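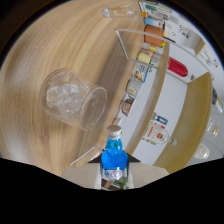 비커에 비닐 뭉쳐 넣는 건 습기 때문이면 소용없어요, 라고 Oda Nygård 님이 먼저 댓글 다셨길래 본문에 좀 보충합니다. 습기 때문 아니고 그냥 버릴 비닐 모아두는 용도예요.

나무 상판 정리 어떻게들 하세요?
글쓴이 서랍속자갈 | 8/11/23 | 조회 866

취미방 책상 겸 선반 정리중입니다. 상판은 밝은 원목이고 옆에 흰 선반. 유리병, 작은 통, 상자, 크림색 단지 이런 게 선반에 한 줄로 쭉 있는데 하나 꺼내려면 옆에 게 넘어져요. 주황 뚜껑 달린 작은 유리병은 아예 누워 있음. 파란 병(은색 돌림뚜껑)은 자리를 못 정해서 계속 들었다 놨다 하는 중이고요.

궁금한 거
- 유리 비커는 눕혀놔도 되나요 굴러떨어질까봐
- 병이랑 상자 섞어서 둬도 되는지
- 원목에 병 자국 안 남게 하려면?

Prendo 칸막이 트레이 볼까 하는데 써보신 분. 예산은 20,000원까지요. 급해요 주말에 손님 와서 ㅠ

모과차두잔

비커는 세우세요. 눕히면 언젠간 굴러요. 저도 하나 깨먹음. 자리 없으면 밑에 얇은 실리콘 매트라도 까시고, 안에 든 비닐은 그냥 버리시는 게... 봉투 따로 하나 걸어두면 끝이에요.
병은 병끼리 상자는 상자끼리. 키 큰 거 뒤로, 자주 쓰는거 앞으로. 누워 있는 작은 병은 낮은 통에 꽂아두면 안 넘어집니다. 뚜껑 제대로 잠겼는지 꼭 보시구요. 전 3월에 그거 확인 안 했다가 선반 한 칸 다 닦았어요.
Prendo 꺼는 안 써봤고 Skonel 낮은 트레이 씁니다. 동네 생활용품점에서 3,000원 줬고 칸이 좀 좁은데 쓸만해요.

ㅇㅇ지나가다

트레이 사지마세요 짐만 늘어남. 반은 버리면 됩니다

Wenex사용자

원목 자국은 오일 마감인지 코팅인지부터 확인하셔야 해요. 오일이면 물기 바로 닦는 수밖에 없고, 코팅이면 좀 덜 탑니다. 전 코르크 받침 잘라서 병 밑에 하나씩 붙였어요. 생각보다 안 지저분해요.
그리고 파란 병은 내용물이 뭔지 안 쓰셨는데 세제나 약품류면 선반 맨 아래칸에 세워서 두세요. 먹는 거랑은 절대 같이 두지 마시고요. 라벨은 앞으로 보이게 돌려놓기. 이것만 해도 찾는 시간이 확 줄어드러요.
선반 깊이 재보고 트레이 사세요. 저 그냥 샀다가 앞으로 튀어나와서 반품했음.

서랍속자갈

다들 감사합니다. 비커는 일단 세워두기로. 깊이 재보고 다시 올릴게요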